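4. Setting Up the Catton Under-Sink Water Filter

Read this section through once before you start. Installation is on the cold water line only.
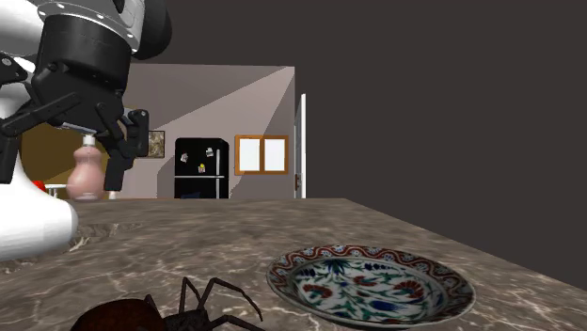

4.1 Before you begin

You will need an adjustable wrench, a bucket, a towel and the bracket screws from bag 2. Clear the cabinet under the sink.

CAUTION: Do not connect the filter to a hot water line. Hot water damages the cartridge and voids the warranty.

4.2 Mounting the filter

1. Close the cold water shutoff valve and open the kitchen faucet to release the pressure.
2. Hold the bracket against the cabinet wall and mark the screw holes. Leave 2 inches of clear space below the housing for cartridge changes.
3. Screw the bracket in place and hang the filter head on it.
4. Disconnect the cold supply hose. Keep the bucket under the joint.
5. Connect the inlet hose to the valve and the outlet hose to the faucet line. Tighten by hand, then a quarter turn with the wrench.

Note: The arrow on the filter head must point toward the faucet.

4.3 First use

1. Open the valve slowly and check each joint for drips.
2. Run cold water for ten minutes. Gray water at first is normal carbon dust.
3. Write the date on the cartridge label.

Replace the cartridge after 4,000 liters, or sooner if the flow drops. Order part 74 from Storolbridge.

Revised Aug 21, 2026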